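Pesquisar na enciclopédia
Buscar

Ensino de robôs por demonstração

Tempo de leitura: 2 minutos

O ensino por demonstração é o conjunto de técnicas em que uma pessoa mostra a tarefa ao robô e o sistema aprende com os movimentos registrados. É um dos campos mais animadores da robótica: quem conhece o ofício ensina o gesto sem escrever uma linha de código!
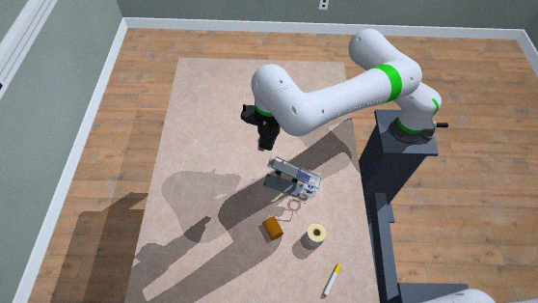 Derese, março

No ensino cinestésico, o operador conduz o braço com as próprias mãos. Na teleoperação, comanda-o à distância, com um braço-guia, luvas ou um controle manual - e pode fazê-lo também em simulação, onde repetir uma tentativa custa muito pouco. O conjunto Kamedska, criado em Derese, reúne 500 demonstrações simuladas de 13 tarefas de mesa. Dessas gravações, 386 foram feitas por teleoperação.

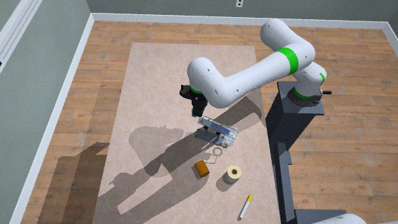
Braço simulado com a garra voltada para a mesa; à direita, um marcador de tampa amarela.

Cada demonstração guarda as posições das juntas, a abertura da garra e as vistas das câmeras. Pequenas correções de trajetória são preciosas, pois ensinam o sistema a se recuperar de um desvio. Em tarefas com dois braços, a coordenação entre eles também entra no registro.

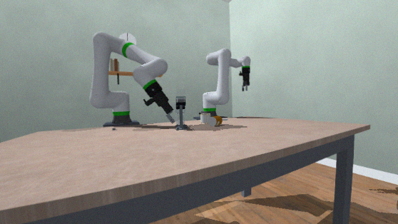
A variedade pesa tanto quanto a quantidade. No método Windov, a posição inicial dos objetos muda a cada sete gravações, e o modelo aprende a procurá-los em vez de decorar um percurso.

Artigos relacionados
Teleoperação
Aprendizado por imitação
Simulador Marnis
Garra paralela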